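Dritaris Bench Practice Kit for Tabletop Grippers

Printed rules, surface mat and log cards for two-finger arms handling household goods

Overview

The Bench Practice Kit is the set of working rules we wished we'd had when our own test bench was one table and a drawer full of sticky notes. It covers small arms with a two-finger parallel gripper and a wrist camera, working on everyday objects at table height. You get the rules on laminated cards, a matte gray mat, a pad of log cards and a binder with the reasoning behind every rule, written so a new operator can read it over a coffee and start asking good questions.

Melina Kyriakidis wrote the first version for the Musmont lab, where three shifts shared one arm and had three different ideas of what "reset the table" meant. Elis Gwynne then rewrote it after watching people use it, and cut it nearly in half. We love the short version! It fits on cards you can hold in one hand, and people really do pick them up.

What's in the box

Matte surface mat, gray, rolled
15 laminated rule cards on a ring
Log pad, carbonless, two-part
Binder with notes and blank risk assessment sheets
Grease pencil and a spare (the first one always walks off)

Before the first pick

Start-up cards are blue. They cover the stop button test, the speed limit for the session and who has the pendant. The operator says "arm live" out loud and waits for an answer from anyone within reach of the table. It feels a bit stagey on day one and by the end of the week you'll be saying it in the kitchen.

The rest of the blue set is about the wrist. Check the finger pads for wear, check the screws at the base of each finger against the paint mark, and wipe the camera window with a dry cloth. If a screw has moved off its mark, the arm stays off until it has been torqued and the mark redrawn. The log card has a box for this and it takes initials, no ticks.

Open fingers before approach

Card 4 is the one Elis will talk about for as long as you let him. The gripper should be open wider than the object before the wrist comes down over it, and the operator should be able to see both pads and clear table between them in the wrist view. A long carton lying at a slant is a great teaching object: turn the wrist to match the carton first, then lower, then close across the narrow side. Cardboard forgives very little, so begin at the lowest grip force on your sheet and step up from there. The shortbread box is still well ahead of the fingers at this stage, with a good wide gap to work in.
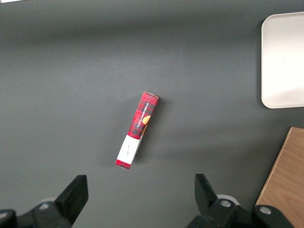

Placing and leaving space

Green cards deal with where things go. Every object gets room on all sides for a finger and its bracket, and the bracket is the part people forget. The pad may clear a tray rim nicely while the housing behind it is headed straight for the edge of a wooden box. Card 7 asks the operator to trace the outline of the whole gripper on paper once, keep it in the binder, and use it when laying out a new task.

Trays and boxes count as fixtures for the session. Put them down first, mark their corners on the mat in grease pencil, and log any move. Handles on lids get a card of their own, since a bar pull is a lovely thing to grasp and an equally lovely thing to snag a finger on when you're passing low over it.

Round things and rolling things

Zyanya Ibarra contributed the yellow cards, and they're our favorites. She sorts objects by how they misbehave. A bottle on its side wants to roll across its own length. A lemon can roll too, but wobbles and changes its mind. So the bottle card says to line the fingers up across the body, keep away from the cap on the first attempt, and never drop one pad ahead of the other. The lemon card says to center the wrist over the fruit and close slowly, with a hand-guided trial at low speed before anything automatic.

Both cards ask for the same thing at the table edge: a raised lip or a soft stop, fitted before the session. The operator doesn't lunge for a rolling object while the arm is live. Let it go, stop the arm, then pick it up. We set that one in bigger type.

Real groceries make wonderful practice pieces, by the way. A red Coca-Cola bottle and a lemon give you slick and textured, printed and plain, and a mat in flat gray lets the camera tell them both from the background without much fuss. Write "sealed," "empty" or "filled" on the log card for any container, and keep filled ones away from powered equipment unless your assessment covers a spill.
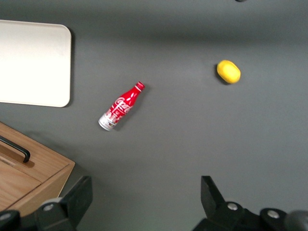 Logging

One log card per session. Object, starting spot, grip force, result, and anything that surprised you. The surprise line is the good one. Amirhossein Naseri at the Drakos bench went back through more than 4,000 cards and pulled out the surprises for the revised binder, which is where the section on reflections from shiny packaging came from. The top copy stays with the bench and the second goes to whoever keeps your safety file.

A stop of any kind, even a gentle one, gets a card to itself. Draw the table as it stood. Stick figures are welcome, and an arrow for the direction of travel is required.

Fit with your own rules

The kit is a working practice guide. It doesn't certify an arm or a cell, and it doesn't replace the manufacturer's manual, your local safety law or the risk assessment for your site. Where your own rules are stricter, follow yours and write the difference on the blank card at the back of the ring. Several labs have sent us those blank cards, and two of them are now regular cards in the set.

Compatibility

Mat and cards suit any bench arm with two opposed fingers. The paint-mark check assumes visible screws at the finger base; for covered grippers use the alternate card, marked C. Suction tools have their own ring, sold as the Lernov set.

Care

Wipe cards with a damp cloth. Store the mat rolled, face out, and let it lie flat for 5 minutes before taping it down. Grease pencil comes off with dish soap.

Questions

Anong Chantharasri answers the support line and has run every card in the set on her own bench. Send a photo of your table layout along with your question and she'll mark it up and send it back. Replacement cards are available singly, by card number.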